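3.2 Dusting the low shelves

I'll admit I came to this part of the study with opinions. I grew up in a house where dusting was done with an old vest and a lot of sighing, so when Mingxuan Yan and I sat down to choose tools for the Costhorpe household diary work, I argued for plain cloths. Mingxuan wanted the fluffy ones, the sort with the fat chenille fingers, and I lost (quite rightly, I now think).

We asked people to write down every bit of dusting they did at home, and by the end of February we had 256 entries to read through. A surprising number were about small open shelves of the two-tier kind, the ones you stand on a table or sideboard and then fill with things. People love how they look and grumble about cleaning them! The top boards get a quick wipe as you walk past. The lower boards are a fiddle, with the metal legs in the way and not much room for your hand, and whatever you flick off them ends up on the table round the feet, which then needs doing as well. Figure 4 has the sort of shelf I mean, with paper scraps on the table round its feet and a microfibre duster held level in front.

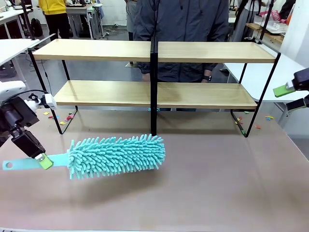

Figure 4. Teal chenille duster and two-tier shelf, pale wood boards on a black metal frame, with coloured paper scraps on the tabletop.

3.3 What people meant by "done"

I had expected this to be the dull section and it turned into my favourite. Some of our diary keepers stopped once the boards looked clean from the sofa. Others went back for the table, then the legs, then picked up the last bits by hand, muttering (they wrote the muttering down, bless them). We sorted the entries into four levels of finish, following the scheme in Jiang, and Mingxuan and I each did the sorting separately before comparing notes. Most of our squabbles were over scraps left behind a leg: I call that unfinished, Mingxuan calls it Tuesday's job, and we settled on marking those entries as partly done.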